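Fórum Nulport › Râguebi › Arbitragem e regulamentos

Tópico: Ponto de bónus defensivo com jogo interrompido

talonador_lema
Boa tarde. No Lema – Grosero da segunda volta, o árbitro deu o jogo por terminado aos 63 minutos, por falta de luz. Resultado de 25-17 para o Grosero. Na classificação publicada, o Lema aparece com um ponto de bónus por quatro ensaios, mas sem o defensivo, porque a diferença é de oito. Até aqui tudo certo. A minha dúvida é a penalidade assinalada aos 62 minutos, à frente dos postes, que ficou por chutar. O regulamento diz alguma coisa sobre isto?

pilar_direito
Não conta. Penalidade por executar não vale pontos, em jogo interrompido ou não. O resultado é o que está no marcador no momento do apito.

J. Gautier
Concordo com a conclusão, discordo do caminho. Antes de homologar, o delegado tem de verificar se foi cumprido o tempo mínimo. No regulamento da Taça Jukum são 60 minutos efetivos, sem descontar paragens por lesão. Se os 63 forem tempo corrido, o caso muda.

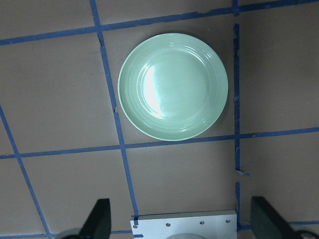
Na ficha de jogo há duas colunas, tempo corrido e tempo efetivo, e metade dos delegados só preenche a primeira. Convinha saber qual delas tem os 63 – sem isso estamos a discutir às cegas.

talonador_lema
Tempo corrido. Houve uma paragem longa na primeira parte, com a saída do nosso oito.

pilar_direito
Continuo a não ver o problema. O artigo fala em "tempo de jogo", não em tempo efetivo. São coisas diferentes.

J. Gautier
Na edição anterior falava. Na versão em vigor desde janeiro o artigo remete para o anexo, e o anexo define tempo de jogo como tempo efetivo. Jérémie Gautier, delegado na zona norte, para quem perguntar.

nkirui
Confirmo a redação do anexo. Acrescento que o prazo de protesto é de 48 horas a contar do fim do jogo e que o capitão tem de declarar a intenção na ficha. Sem essa menção, o protesto é rejeitado liminarmente.

talonador_lema
Na ficha não ficou nada escrito. O capitão falou com o árbitro, só verbalmente.

pilar_direito
Então está resolvido. Resultado homologado, 25-17.

nkirui
O protesto do clube está fora de questão. A homologação, não: o delegado pode levantar a questão do tempo mínimo por iniciativa própria. Já aconteceu num jogo de sub-18 e mandaram repetir.

pilar_direito
Repetir por causa de três ou quatro minutos parece-me excessivo, mas aceito que o anexo o permita.

talonador_lema
Obrigado. Vou pedir ao clube uma cópia da ficha e depois ponho aqui o que vier na segunda coluna.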